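Pravholm library to stay open later from October

October, by Jacqueline Poulain

Pravholm town library will keep its doors open until 7 in the evening from the start of October, two hours later than now.
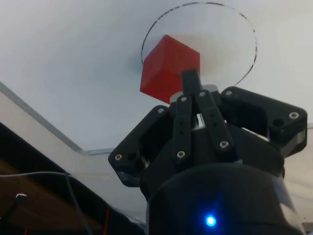
Who can use the library in the extra hours? Anyone can come in to read or study, but only card holders can borrow books after 5, when the front desk closes and loans go through the self-service machine.

The change follows a survey of readers in the spring. Of those who replied, 46 per cent said they could not get to the building before closing time on working days.

Head librarian Þórey Þrastardóttir said the reading room, with seats for around 90 people, was often full by mid-afternoon in the exam months. "Students have been asking for this for years, and so have parents who work in town," she said.

The children's section will still close at 5. Returns can be left in the box by the Kvaran Street entrance at any hour.

The later hours will run until Easter, when the council will decide whether to keep them.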